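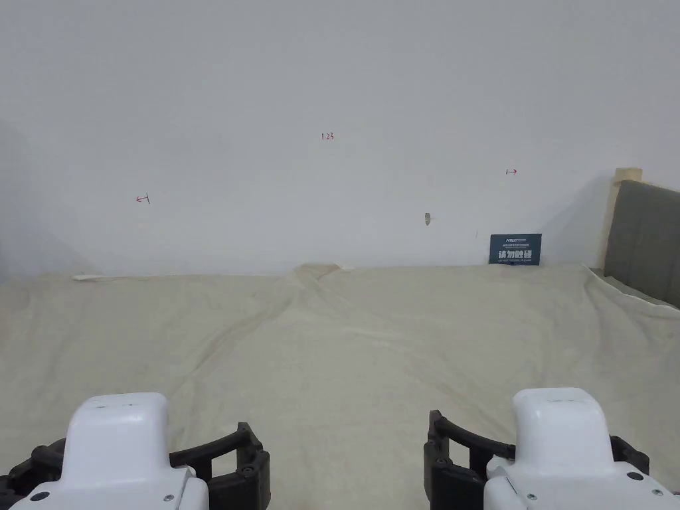

Last updated: Jun 27, 2020

Whiplash claim, adjuster wants to close it early

guvex704
I got rear-ended at a light in January. The ER said neck strain and sent me home. I've been seeing a physical therapist since then and still get headaches most days. The other driver's insurance is offering to pay the bills so far plus $300 if I sign a release. Is that normal?

hs_woo
Normal for them to try. Don't sign while you're still treating. Once you sign a full release you usually can't go back for more, even if a scan finds something later.

Gimgate
I'd disagree a little. I took an early offer on a minor one and was glad to be done with it. Not every sore neck needs a lawyer taking a third.

hs_woo
Were you still having headaches months later, though?

Gimgate
No. Mine cleared up in 2 weeks. Fair point.

yeseo.jin
Ask your doctor for a referral to a neurologist. Headaches that last this long should be checked for a concussion, and you want it in the records. Also look up the filing deadline in your state.

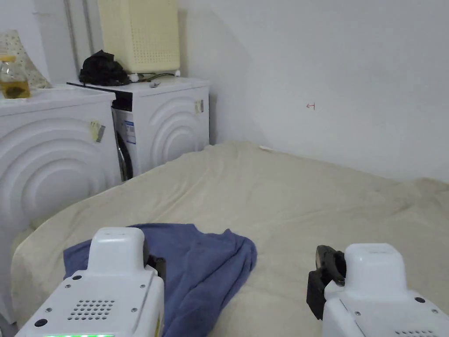
Re: Whiplash claim, adjuster wants to close it early

guvex704
Thanks. I called my doctor and have a referral. The adjuster also asked for a recorded statement. Do I have to give one?

Famometti
Not to the other driver's company, as far as I know. Your own insurer is different, your policy probably says you have to cooperate.

Gimgate
I gave one and it was fine. Ten minutes.

yeseo.jin
I'd talk to a lawyer first. Most do a free consult for injury cases.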